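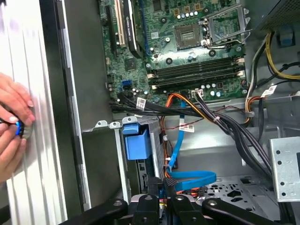

A month with the Wiriya case fan and the Lakari bench kit

3 min read

February 6, 2020

I've had an old desktop tower sitting on the bench for most of the summer, and I finally ran out of excuses not to pull it apart. Green motherboard, the old tan PCI slot still on there, cables everywhere. It's the sort of machine most people would put out for hard rubbish, but the case is solid metal and I like having something to tinker with that I'm not scared of wrecking.

So this is a review of two things: the Lakari bench kit (bits, driver, tweezers, a magnetic dish) and the little Wiriya fan I bought at the same time from Zarner. I paid for both myself, 33 bucks for the kit and 23 for the fan, plus postage that I'm still a bit cranky about.

The kit first. The driver is lovely! Nice weight, spins freely at the cap, and the bits sit in snugly without that wobble you get on the cheap ones. I did all the motherboard screws with it and didn't chew up a single head. The tweezers are fine (a touch bendy at the tip, but you'd only notice picking up tiny jumpers) and the dish has already saved me from crawling around on the garage floor looking for case screws. What I don't like is the tray. The foam is so tight that you need a fingernail to lever the small bits out, and the labels underneath are grey on darker grey. I've ended up keeping the four bits I use in an egg cup.

One thing I'd add to the kit is a decent set of cable ties. Once you've got the memory out and the processor out, you can see how much room the power and data leads take up in an old tower, and bundling them up makes more difference than you'd think. I used a bag of hook and loop ones from the kitchen drawer and they did the job.

Now the fan. Wiriya reckon it's quiet and I'd say that's fair, with a small asterisk. At low speed I can't hear it over the fridge in the next room. Flat out it has a faint whine, a bit like a mozzie on the other side of a flyscreen, and once I'd noticed it I couldn't stop noticing it. The rubber mounts help. The lead is the real letdown: it's too short for a full tower unless your header happens to be right next to the fan, so I had to dig out an extension. Put a longer lead on it and I'd buy three more tomorrow.

I did look at the Kakolance version, which comes with a longer lead and a colour you can change, but it was dearer and the reviews were all over the shop. The Zarner page had 205 reviews for the Wiriya, mostly happy, with the same grumble about the lead coming up again and again. I should have listened.

A tip if you're working on an older case: take both side panels right off before you start and lean them somewhere they won't get kicked. I left one propped against the bench the first night and put my heel into it. It still goes on, it just needs a bit of persuading at the bottom corner now.

Lakari kit: four and a half stars, half off for the silly foam. Wiriya fan: three and a half, and get the extension lead in the same order so you only pay postage once.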